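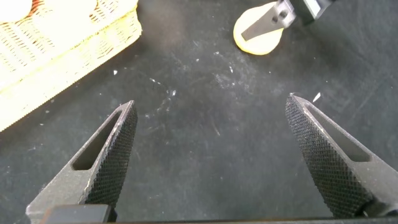
`pikness` is a command-line tool that reads utility meter exports and writes one clean table of hourly water use per building. It was written for the Coltodier housing portfolio and has been run against exports from two meter vendors' portals, both in CSV.

## Status

Maintained. Version 5 changed the output schema; see "Upgrading" below. The old `--legacy` flag is gone.

## Install

```
git clone <repo> pikness
cd pikness
pip install -e .
```

Python 3.10 or later. On Windows, set the console to UTF-8 first or the building names with accents will be mangled in the log (the output file is fine).

## Usage

```
pikness build exports/ --out hourly.csv
pikness check hourly.csv
```

`build` walks the folder, skips files it has already hashed, and appends. `check` prints gaps longer than 24 hours and exits with status 1 if it finds any.

## Output columns

| column | type | notes |
|---|---|---|
| `building_id` | string | matches the rent roll, leading zeros kept |
| `meter_id` | string | as printed in the export |
| `hour_start` | timestamp | UTC |
| `liters` | float | consumption in that hour |
| `flag` | string | empty, `gap`, `rollover` or `swap` |

Readings arrive as running totals. The tool takes differences between neighboring readings and spreads them evenly when an interval is longer than one hour. Spread values get `gap`. Do not use them for leak detection; overnight minimums will look too high.

A meter that reaches its maximum and starts again at zero gets `rollover`. A meter that was replaced gets `swap`, provided the replacement is listed in `swaps.yml`. If it isn't listed, `build` stops with the meter ID and the line number.

## Known problems

- Hivon exports use local time with no offset. The repeated hour in the fall is assigned in file order - correct in every file checked so far, but not guaranteed by the format.
- Vachon exports cap at 2,000 rows per file and truncate without a warning. Request one month at a time.
- Meter 195 has reported in gallons since May. The conversion is hard-coded in `units.py` and should move to the config.
- Buildings with a shared boiler room are counted once, under the lower ID.

## Upgrading

Delete `.pikness_cache` and run `build` again from the raw exports. Old output files can't be converted; `liters` used to be an integer and the fraction was lost.

## Contact

Parser and time handling: Jae-in Um. Config and `swaps.yml`: Teófilo Arboleda. Send a sample export with any bug report, with tenant names removed.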